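Week 6: Which camera is doing the work?

Readings are on the unit page. The Trusby notes are long, and the first section is mostly about mounting brackets, so start at the second. Bring a laptop on Wednesday. The lab computers have been updated again and are currently good for checking email.

6.1 Where we got to

Last week we trained a policy on everything at once: both camera streams and the joint angles, all concatenated and handed to the network with our best wishes. It learned something. This week's topic is finding out what, which is harder than the training and gets far fewer pages in most papers.

The method is modality ablation. You take a trained policy, replace one input with something uninformative, and measure how much the predicted action changes. If the change is large, the policy was using that input. If it is small, the policy was ignoring it, or the input was telling it nothing in the first place. Those two explanations look identical in a results table, and a fair bit of the literature treats them as the same thing.

6.2 The Dustitz set

We'll work with the Dustitz tabletop set, which has 187 episodes in the version on the share drive. Each has a head view and a wrist view. The task family is small objects and containers, and the colours are cheerful.

Go through the frames by eye before you run any code. Every year a group skips this step and spends the tutorial debugging a data loader that was fine.
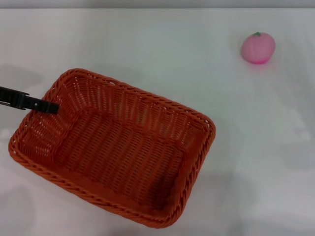
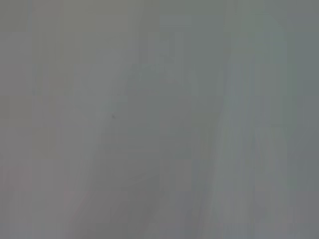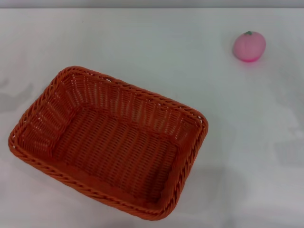
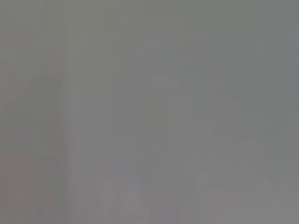 Head views first and third, wrist views second and fourth.

Arellano, February

6.3 Reading the two views

From the head view you could write the state down on the back of a parking ticket: orange basket, empty, pink toy fruit sitting well away from it on a white table. In one of the head frames the gripper is over the basket, and in the other it's out of view. A policy that only had this camera would know where things are, give or take depth.

Now try the same exercise with the wrist view. One frame has a pale vertical shape on the right that could plausibly be part of the gripper, and a dark speck. The other has some paler blotches near the bottom. I have had students label these as the basket, the fruit and, on one memorable assignment, "background (moving)". The correct label is that you don't know. Write that down and you'll get the mark.

Note also the blocky patches. Compression is hard on low-contrast images, and a network will happily learn the block pattern if it correlates with anything at all, including which episode the frame came from.

6.4 Three ways to remove a camera

Zeroing. Replace the image with black. Easy, popular and misleading: a black frame is nothing like the training data, so some of the change you measure is just the network being startled.

Mean image. Replace it with the average frame from the training set. Better behaved. But think about what the average does when the stream is mostly soft grey to begin with. You'd be swapping grey for grey and reporting the result to three decimal places.

Shuffling. Swap in a frame from the same camera in a different episode. The statistics stay realistic and the link to the current state is broken. Use this one unless you have an argument for another.

6.5 What we found with the baseline

We held out 21 episodes and trained on the other 166. With the head view shuffled, the action error went up sharply. With the wrist view shuffled, it barely moved. The tempting sentence is "wrist cameras do not help in this task." Please don't write it. What we can support is that this policy made little use of this stream, as recorded and compressed. A sharper stream might give a different answer, and so might a policy trained with the head view dropped at random.

The Fanow codebase has that second option behind a flag called view_dropout. It is off by default and documented in a comment.

6.6 For the tutorial

Run all of the ablations above on the supplied checkpoint, with 6 seeds each. Report the spread as well as the mean.

Pick 2 episodes where the wrist ablation had its largest effect and look at the frames. Say what you can see in them and what you can't, in that order.

Then retrain with view_dropout on, start it before dinner, and don't leave it running on the shared card over the weekend. Marks are for the reasoning. A null result, properly argued, gets full credit and is a good deal quicker to plot.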